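Unit 4 – Collecting demonstrations

Reading: Rønning lab manual, section 2. Bring your notes from the Kultel exercise.

There are two ways to show the arm a task in this course. In kinesthetic teaching you hold the arm and move it through the motion yourself. In teleoperation you stand back and drive it with the Grodden handset. Both methods save joint angles, gripper opening and wrist camera images.

Kinesthetic teaching is quicker to learn, but your hands and sleeves get into the images. Teleoperation keeps them out. The cost is slower motion and more failed grasps, mostly on soft items such as bags and folded cloth.

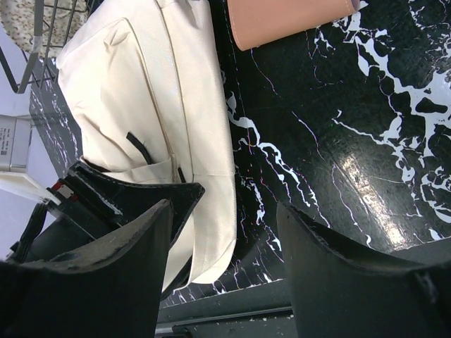

Start every demonstration with the gripper open and the object in view of the wrist camera. Pause before closing the fingers. Long pauses in the middle of a motion are a problem – the policy learns to stop there too. If you miss a grasp, back off and try again, then mark the run as "recovered".

The Grokano set we train on has 2,363 demonstrations, 433 of them recovered. Do not throw these out.

For next time: record 2 runs with each method on the same object and compare the gripper curves. One page, plots included.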